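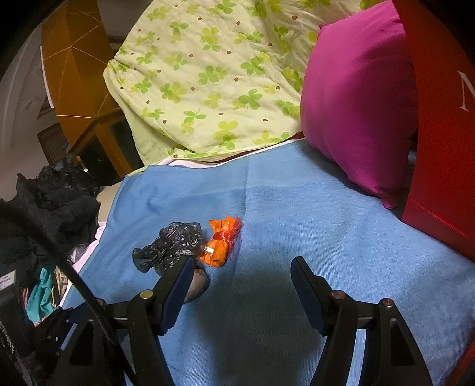

Prerberg Home Help is a household laundry and tidying service run from a small unit behind McKinnon Road. We wash, dry, fold and put away for people who can't manage it themselves or don't have the time. Most of our work is in bedrooms, and we nearly always start at the bed. A towel is spread flat over it, like the light blue one on this bed, and small things picked up from the floor and the shelves go on top until the customer has said where they belong. Quilts and pillows are pushed up to the head end and dealt with afterwards. Knotted bags and wrapped packets are left closed. We ask before throwing anything away.

Who we are

The business was started by Aaliyah Boychuk, who had worked in a hospital linen room and then in a hotel. Amr Abdel Rahman joined the following April and looks after the rota, the van and the machines. The rest of the team work part time, mostly during school hours. Everyone is paid for travel between visits.

What we do

A standard visit lasts 80 minutes. In that time we strip and make up one bed, sort the clothes in the room and take away up to two bags of washing. Washing comes back folded after two days. Quilts, blankets and pillows take longer, usually four days, and large quilts may have to wait for the big drum.

We also do one-off visits before a house move or after a stay in hospital. Please tell us on the phone if there are stairs.

We don't do ironing, curtains or carpets. For curtains we pass people on to Indura on Fiken Lane, who collect.

Where we work

We visit homes in Prerberg and the villages on the north side of the river. There are 132 households on our books and nearly 100 of them have a regular slot. In the past year we made 1,089 visits. At the moment there is a short waiting list for mornings, but afternoons are free.

Keys and payment

Keys are kept in a locked cabinet at the unit and labelled with a number only. We invoice at the end of the month. Cancel by noon the day before and there is no charge.

Page last updated December 7, 2024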